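2 min read

Monday, and I spent the whole of it on the handling rules for the Brarkum sim (yes, still!). My big one is no reaching over the counter until the other arm is parked.

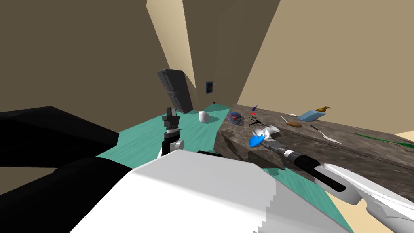 Olivares wrote back that parked is too vague and the rule needs a joint position, or every tester will read it their own way. Fair. I grumbled, made tea, then rewrote rule 8 with a proper pose in it.

After lunch I got going on the grip section – open fingers fully before the last bit of approach, slow down near stone, log every contact even if it looks harmless. Resby wants 4,000 runs under the new wording, so that's my week gone.
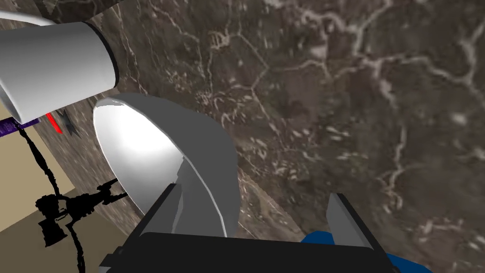
Gripper at the marble, white scoop by the left finger.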